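Categoría: Seguridad ciudadana · Artículos

3.2. Lo que nos contaron los partes de robo en vehículos

Aquí tengo que confesar que empecé con una idea bastante equivocada. Yo creía que los 1,826 partes que nos cedió la comisaría de Clarmont iban a hablar de lunas rotas, y resulta que en la mayoría el coche estaba sin cerrar (¡sin cerrar!). Mercy Temba y yo leímos cada relato por separado y codificamos la hora, el tipo de calle y quién dio el aviso. En los primeros 200 discrepamos bastante, sobre todo con la categoría «tentativa», así que Neema Simiyu hizo de árbitro y reescribimos el manual en abril.

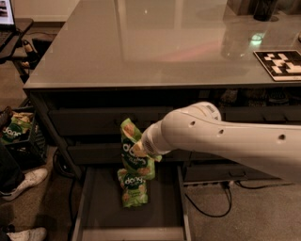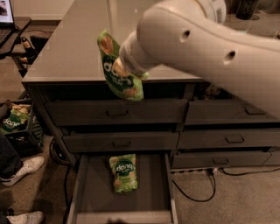 Figura 2. Escritorio con cajones de frente oscuro (primera) y bolsa verde de aperitivos sobre un cajón entreabierto (segunda).

Volviendo a los avisos: los vecinos llaman mucho más pronto de lo que yo suponía, casi siempre antes de las 8 de la tarde, y describen mejor la ropa que la cara. En Brirora, además, aparecen tandas de tentativas en la misma manzana, algo que Blöndal ya había sugerido y que yo, la verdad, no me tomaba muy en serio. Dejamos fuera 100 partes sin dirección legible. Quizá fuimos demasiado estrictos, y en la sección 4 repito el análisis con ellos dentro.

Última actualización: abril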